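**Zerkska's winter kit swap opens its doors again, and it's bigger than ever**

The red shirts are back! Zerkska's winter kit swap reopened on 19th January in the old Sidico showroom on Carar Street, and if the first afternoon is anything to go by, this town has been hanging on to a lot more sportswear than anyone guessed.

The idea is a simple one and it has barely changed in the 7 years the swap has been going. You bring in sports clothes that no longer fit, or that belong to a season you'd just as soon forget, and you go home with something that does fit. No money changes hands. Shirts, shorts, track jackets, warm-up tops, socks still in their pairs, all of it is welcome as long as it's clean and has some life left in it. Last winter 3,295 pieces found new owners, a record for the swap, and the organizers at the Akande Sports Club are hoping to beat it before the doors close in February.

It's a lovely thing to walk into on a gray afternoon. The showroom used to sell sofas and armchairs, and Sidico left several of the floor models behind when it moved out to the highway, so the sorting happens on furniture. People sit down next to a heap of jerseys, pull one into their lap, fold it, and start talking to whoever is on the other side of the heap. I stopped by planning to stay long enough to take some notes and ended up matching socks until closing time (there is one long green sock in that building with no partner anywhere, and I'm still thinking about it).

**A very red year**

Regulars will know that each winter seems to have its own color. Two years ago it was navy, thanks to a school that changed its uniform. This time it's red, and lots of it, most of it trimmed in white. The Akande club is switching to a new design this spring, and families have been clearing out the old red-and-white tops by the bagful. Some have been through three brothers and a cousin. Others look as if they came out of the wrapper last week.

That has made sorting both easier and harder. Easier, as there is hardly any arguing over which pile a thing belongs in. Harder, as the club changed its trim more than once over the years, and people who care about these matters care about them very much. There was a long and cheerful debate by the front window over which season had the plain white cuff and which had a thin red stripe running through it. Nothing was settled. Both sides agreed to bring old team photos next time.

Younger players from the club will have first pick of the red tops in their sizes for practice, where the old design will still be fine to wear. After that, it's open to everyone. You don't have to play for Akande, or play anything at all. A soft old jersey makes a great shirt for painting the garage in, and plenty of them will go home for exactly that.

**How the sorting works**

Everything that comes through the door goes first to the bag table, where it gets a quick look for rips and missing zippers. From there it moves to the sofas. Tops and bottoms are separated, then each pile is split by size, and only after that does anything get folded. The folding comes last for a good reason: in the early days of the swap, helpers folded every item the minute it arrived, and then had to shake half of it out again to find the size tag.

The house fold, which is printed on a card by the door, goes like this:

- Lay the top face down and smooth the back.
- Bring both sleeves in across the shoulders.
- Fold each side to the middle.
- Fold the bottom up once, then once more.
- Turn it over so the collar shows.

Kids pick it up fast. Adults, who arrive with their own firm opinions about sleeves, take a little longer. If your fold comes out lumpy, put it on the shelf anyway and somebody will straighten it as they walk past. The shelves run along the back wall, smallest sizes at the bottom so that children can reach their own.

Anything with a small tear goes in the mending basket. There's a sewing corner at the rear of the showroom, with good light and a kettle, and the people who look after it brought 59 items back from the brink last winter. They're especially proud of their cuffs and hems. A cuff that has come loose from its sleeve can be saved in a few minutes, so please don't throw a top away on that account! Bring it in and drop it in the basket.

**What they need most**

Red tops in adult sizes are well covered, as you may have gathered. The shelves are thinner in other places. The swap would be especially glad to see:

- shorts and track pants for ages 6 to 10
- goalkeeper gloves, any size
- rain jackets with working zippers
- plain white or black socks
- sports bags big enough for boots

Shoes and boots are being taken this year for the first time, on a trial basis. Please tie them together by the laces. Helmets, mouthguards and shin guards with broken straps can't be accepted, and neither can anything that smells of the bottom of a locker. Wash it first, and it'll be welcomed with open arms.

Hangers, on the other hand, are in good supply. Somebody donated a whole box of them on opening day, and the clothes rail near the entrance is now the best-dressed spot on Carar Street.

**Getting there**

The showroom is at the station end of the street, two doors up from the bakery, with the old Sidico lettering still over the window. Doors open at 11 each morning and close at 5 in the afternoon. There's parking behind the building, though the lot is small and the bus stops right across the road. The front entrance has a step. If you're coming with a stroller or a wheelchair, use the side door on the alley, which is level and stays unlocked during opening hours.

You can drop off and choose on the same visit. The swap used to hand out tokens, one for each item brought in, but that was dropped two winters back when it became clear that people were taking fewer things than they gave. Now you simply take what you need. If you have nothing to bring, come anyway. There's no form to fill in and nothing to explain to anyone.

Extra hands are welcome, too, with no need to sign up ahead of time. Ask at the bag table and you'll be pointed toward a sofa. The busiest stretch is usually the hour after school lets out, when whole teams come in together and the noise level goes up considerably. Mornings are calmer and a good time for anyone who would like to sit down with a cup of tea and a pile of shirts.

Whatever is left at the end will be bagged and passed along to clubs in neighboring towns, with first call going to those that are just starting up. Last year one of those bags came back to Zerkska, in a way: a visiting youth team ran onto the field in our own old shirts, with new numbers ironed on, and got the loudest cheer of the day from the home side.

The swap runs until the end of February.

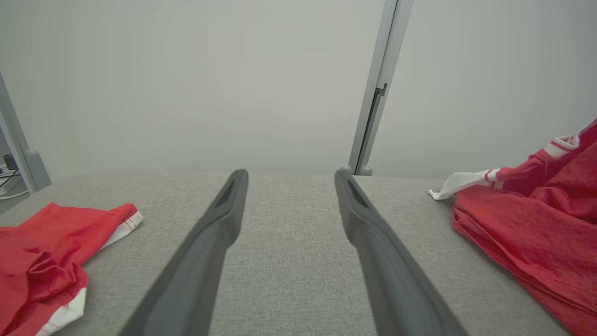 *Red garments with white trim lying on gray upholstery.*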